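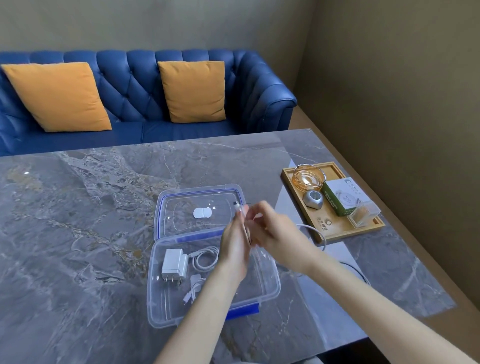 What should you sort out at your bench before the packing robots start?

Sort the small stuff first: cords, chargers, adapters and anything else that tangles. A machine can move a closed box all day long, but it stops for a loose cord, and then a person has to walk over and free it.

16 May 2024
By the Pledari shop tips page

We put two packing arms on the returns line at Pledari in December. The arms came from Judska and the bins from Ostrowski. The tips below come from the people who work next to them. Most apply to a kitchen drawer or a garage bench as well.

Coil cords the same way every time

Before the arms came in, everyone coiled cords however they liked. Some wrapped them around a hand, some folded them, some stuffed them in and shut the lid. That was fine when another person opened the box. Now we all use one method. Start at the plug end, make loops as wide as your palm, and leave the last few inches free so the connector can be found without undoing the coil. Don't pull the loops tight. A tight bend next to the connector is where a charging cable usually fails.

If a cord has a kink, lay it out straight on the table and let it rest before you coil it. Forcing it makes a second kink beside the first one.

Keep the charger and its cable together

A charger with no cable is a return that comes back twice. Put the pair in the same box, even if the cable will be unplugged from the charger. At home, the same habit saves you from the drawer full of white cables that fit something, once.

Look at both ends before you close the lid. You want to see clean metal, no lint, and no green or brown crust. Lint in a small port comes out with a dry wooden toothpick, worked gently along the side, with the device switched off. Don't use a pin. Never poke at anything that is plugged into the wall.

Pick clear boxes with a real latch

Clear boxes cost a little more than cardboard. We switched anyway, and the people checking the line like them better than any other change we made. They can see what is inside without opening it. Choose a lid with a gasket if the box will sit in a basement or a garage. Wipe the gasket with a damp cloth now and then, and dry it before closing. Grit on the seal will hold the lid up just enough for the latch to pop.

Don't overfill. If you have to press on the lid to close it, take something out or go up a size. A lid that springs open is the most common reason an arm stops on our line.

Label the end, not the top

Boxes get stacked, and a label on top is hidden as soon as the next box lands on it. Put it on the short end, straight, and low enough to miss the latch. Masking tape and a marker are fine at home. At work we print ours, and a crooked label means the scanner asks for a person.

What changed for the people

Nobody on returns lost a job over this, but the jobs are different. Lifting went down a lot. The arms now take the closed boxes to the cart, and that used to be the part that hurt people's backs by the end of a shift. Handwork went up. Opening, checking, coiling and fitting small parts is still done by people, and there is more of it per hour than there used to be. In our best week since the change, the line sent out 3,186 boxes.

That means sore thumbs and wrists, which we did not plan for. Here is what has helped:

Swap stations every 61 minutes. It was an hour, and the extra minute lets the person before you finish a box.

Set the table so your elbows hang at your sides. If your shoulders creep up, the table is too high.

Work with the box right in front of you. Reaching across a wide table for small parts wears you out faster than lifting does.

Put a light to the side on a shiny tabletop. Straight overhead, it glares back at you and you miss small connectors.

New people get nine shifts with a partner before they run a station alone. It used to be two. The longer training is mostly about what to do when an arm stops: press the stop button, wait for the light, then reach in. People want to skip the waiting, especially when carts are backing up. Don't.

We are trying the same setup at the Bunberg building next, starting with the tables and the lights. The arms go in after that.

Contact the tips page | Copyright 2024 Pledari | Back to top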